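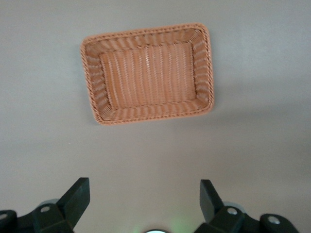

Woven basket with a braided rim.

Fiction > Short Stories > Money

December 10, 2025
By the Bokport desk

The Basket

My aunt left me 200 shares of Rirness, a company that made hinges, and a letter advising me never to sell them. She had been wrong about both of her marriages and the metric system, but I was brought up to respect handwriting.

I knew nothing about stocks. I had a savings account that earned enough each year to buy a sandwich, if I skipped the chips. So I went to see the adviser at Parri, whose office was over a dry cleaner and smelled of other people's wedding clothes.

"You're concentrated," he said, looking at my one sheet of paper.

I thanked him.

"It's all in one basket," he said. He turned his screen toward me and showed me a pie chart. It was a circle, entirely blue. Then he showed me what other people had, which looked like a beach ball. He said I should sell most of the Rirness and buy a fund called the Plullach Balanced, which owned a little of everything and would go up when things went up and go down somewhat less when they didn't.

"Somewhat?" I said.

"Historically," he said.

I told him I would think it over. I thought it over from that February until the leaves came down, during which time Rirness rose every week. I began reading the business pages. I began saying "the Fed" at dinner. My brother-in-law, who had been in the Plullach Balanced for years and had the calm, slightly damp look of a man in a balanced fund, asked me what a hinge company could possibly be doing right. I said demand for doors was strong. I had read it somewhere, or possibly thought it in the shower.

By then I had a view on everything. I had a view on copper. At the bank I told the teller that bonds were finished, and she said would that be all.

Then one morning Rirness announced that its earnings would be "softer than guided," and by lunch it had lost a third of its value. I called Parri. The adviser was very kind about it. He did not say basket. He let a silence go by that was the size and shape of one.

"What's the Plullach done?" I asked.

"Down eight."

"Dollars?"

"Percent."

I was surprised by how much this cheered me up. I called my brother-in-law to offer my sympathy and he said he hadn't looked. He never looked. He asked if I was still using his ladder.

That night I got out my aunt's letter and read it through to the end for the first time. The advice about never selling was on the first page. The second page, which had been stuck to the back of it with what I believe was jam, said unless they get above what I paid, in which case for heaven's sake sell them, I have been waiting since the second husband.

She had written down what she paid. I looked up the closing price, then went and found my glasses and looked it up again. Rirness had finished the day four cents under.

I still have the 200 shares. I also have the ladder, and I check the price every morning before I take the dog out.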